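Home | Projects | Student Work | Library | Contact
Print this page | E-mail this page

Sourdough in a Cold Kitchen: Our Term Project Report
Food and Community Studies, Birbridge

When we started this project we thought bread was simple, and we were very fond of that idea for a week or so. Our question was whether a sourdough starter kept in a chilly student kitchen could raise a loaf as well as one kept somewhere warm. The Welance bakery in Trisasdale kindly gave us a jar of their own starter to split in two, along with a good deal of patient advice.

We fed both jars every morning with white flour and tap water, and baked from them through August and on into the fall. In all we made 86 loaves, 42 of them from the cold jar. The cold starter was slow - painfully slow on some days - but its bread had a deeper, more sour taste that most of our tasters liked better. The warm jar gave taller loaves and was much easier to plan a day around.

We did have our troubles. One batch got twice the salt, and for a while we were using two kinds of flour without noticing, so those loaves are left out of the results. We would also weigh the water next time, as our measuring cups did not agree with each other.
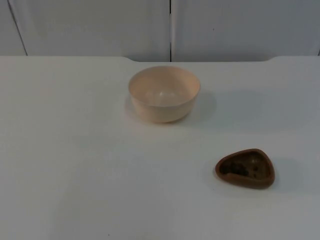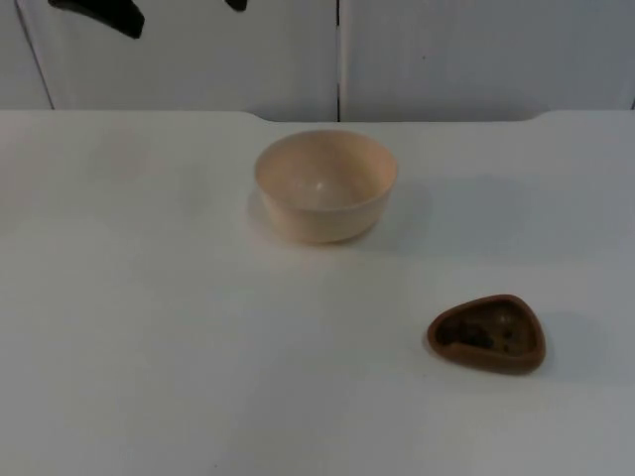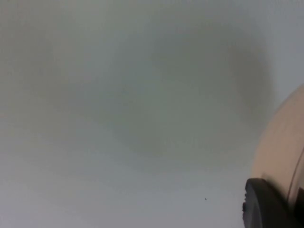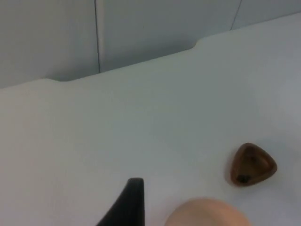
Can a starter be left in the refrigerator over a school break?
Most starters will keep for a couple of weeks if they are fed well just before going in, and then fed again for a day or two before baking.

Print this page | E-mail this page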